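Notebook, malware bench, 2023-11-16

Picking up where I left off with the Marchal samples. Good day today, really good, so I'm writing it down before I forget which half of it I did by hand.

Recap for Tobiloba and anyone else reading along: the Marchal loader has always come wrapped in a string scrambler, and we had been treating every scrambled string as a fresh puzzle. Slow, dull, easy to get wrong. The corpus stands at 3,286 files after I threw out the duplicates. Of those, 2,004 carry the scrambler in a form our old script can see. The rest either don't use it or use something the script is blind to, and I've wanted to know which for weeks.

Started with the blind pile. Sorted by compile time (faked in most of them, I know, but the fakes cluster nicely), then by import hash, then just opened things and read. By the third file I had it! The scrambler is there after all. The key schedule is the same one, byte for byte, but the loop is unrolled and the key is built on the stack instead of sitting in the data section. Our signature wanted the data section reference, so it walked right past.

Wrote a new matcher that looks for the arithmetic and ignores where the key lives. Ran it over a small test set first, 14 files I had already unpacked by hand, and it hit every one. No false hits on the clean set either, though the clean set is thin and I'd like more installers in it. Full run is going overnight on the second box. Please don't reboot the second box.

Now the fun part. With the strings out in the open I could compare the debug messages between branches, and there are 4 distinct variants of the key builder. Three are what you'd expect from somebody tidying their own code over time. The fourth has a comment-style string left in, with a language tag next to it, and the tag doesn't match the language of the text. I got very excited, then made tea, then got less excited. A stray string in a foreign language is the cheapest thing in the world to plant. I don't want it anywhere near the attribution section. It goes in the notes as "present, meaning unknown" and stays there until something independent lines up with it. 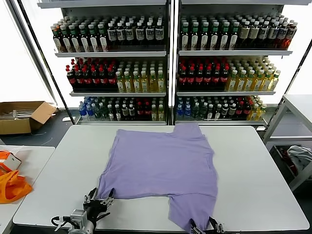
What I do trust more is the habits. Same odd order of error checks in all the variants, same off-by-one in the buffer length that happens to be harmless, same way of closing handles twice on the failure path. You can fake a language. Faking somebody's sloppy cleanup code across four builds is a lot more work, and I can't see why anyone would bother. That's still a hunch, so I'm marking it as one.

Side trip: Tobiloba asked whether the Skuter dropper shares any of this. Looked for an hour. It has a scrambler too, and at first glance it's close enough to make your heart jump, but the rotation goes the other way and the key is reset per string. I'd call it a cousin at best, maybe only two people who read the same blog post. Left the annotated listing in the shared folder under skuter/compare. Tobiloba, tear it apart, I'd love to be wrong on this one.

Tooling notes while they're fresh:

The Nendell sandbox still drops the last few seconds of network capture if the sample exits early. Workaround is to add a sleep in the post-run hook. Ugly but fine.

Emulator chokes on the unrolled version if you start at the function entry. Start at the first write to the stack buffer, set the two registers by hand, and it sails through. I lost most of the morning to this!

Renamed the output columns so "decoded" and "decoded_ok" are no longer both in there. Old spreadsheets will need the header fixed.

Write-up for Voresia is penciled in for January. I'd like the matcher and the decoding script to go out with it, with the test files' hashes, so other teams can check us. Draft should say clearly what the scrambler is for (hiding text from us and from scanners) and keep quiet on who wrote it.

Next:
check overnight run, look at the misses first
grow the clean set, installers and game launchers especially
pull the fourth variant's parent archive again and see if the timestamps inside agree with each other
ask Tobiloba about the double handle close, I have a feeling we've seen it in something older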